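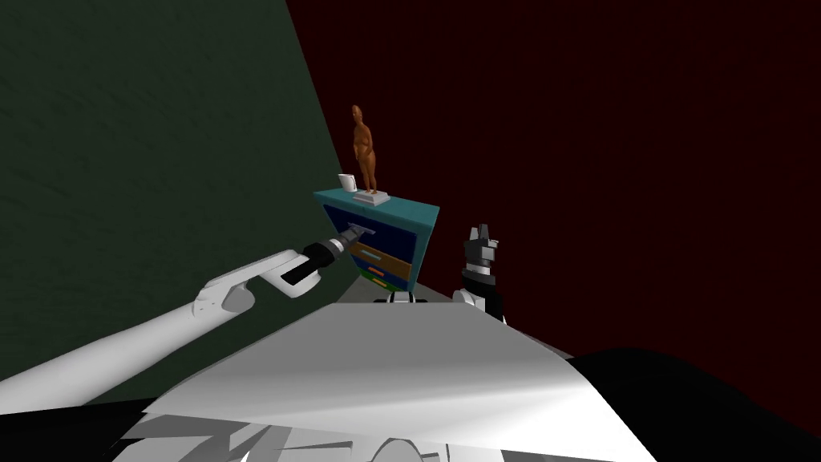 A simulated run at Grutemska: one gripper in front of the drawers, a mug and a figurine on top.

I'd been trying to get someone from Grutemska on the phone for weeks, and when I finally did, she was eating lunch and wanted to talk about drawers. Fine by me! She looks after the practice rules for the simulation group there, the ones that say what a two-armed robot has to get right on screen before anyone lets it near real furniture, and she has strong feelings about handles.

"People write 'open the drawer' and think that's a task," she told me. "Open it how far? Which one? What's allowed to happen to the stuff on top?"

That last bit is where we spent most of our time. The cabinet in her test room is a bright little thing, teal top, orange drawer, green drawer, and there's a mug and a figurine standing on it. Under the group's rules (they call the document Mottram, after the meeting room where it was drafted) both of those count. If the mug tips, the run is a fail, even if the drawer slides out beautifully.

I asked whether that was a bit harsh. She laughed at me.

"It's your mug in real life. You wouldn't say, well, the drawer's open, good job."

Mottram runs to 16 pages, and she says three of them do most of the work. One covers the approach. The gripper has to slow down and line up in front of the handle before it makes contact, and the speed has to be logged the whole way in, so you can't just show the nice part. Another covers the arm that isn't working. I hadn't thought about that one at all - you get so busy watching the hand near the drawer that you forget there's a second hand in the room. Her rule is that the idle arm gets a named rest pose, written down before the run, and if it drifts out of that pose the run gets flagged for a person to look at.

The third is about reporting, and this is where she got really animated. Each task is run 100 times with the cabinet shifted a little each time, and every run goes in the report. The group had 1,560 runs on file when we spoke, failures included.

"The failures are the bit I'd save in a fire," she said. "A folder of only good runs tells me somebody's been tidying."

She had less patience for pretty rendering. The colours of the walls get changed between batches, and so does the lighting, and now and then bits of the model look ragged when the view is very close to the body. None of that bothers her much, as long as the collision shapes underneath are right and somebody has signed to say they checked. What does bother her is handles that are easier to grab in simulation than they'd ever be in a kitchen. Prurnasico, who supply some of the cabinet models, now send the handle depth and the drawer friction along with every file. "I nagged them," she said. "I'm not sorry."

We got a bit sidetracked on emergency stops (her view: test them in simulation too, in the middle of a pull, with the drawer half out) and then on who gets to change the rules. Anyone can propose a change, but it can't apply to a batch that's already started. She's seen a pass mark get nudged down halfway through, at another job, and it still annoys her.

The next version of Mottram is due in June. It adds a section on closing drawers, which she reckons is harder to judge than opening them, and the Starkov lab will be trying it out on their own setup first. I asked what counts as closed.

"Oh, we've had three meetings on that," she said, and went back to her sandwich.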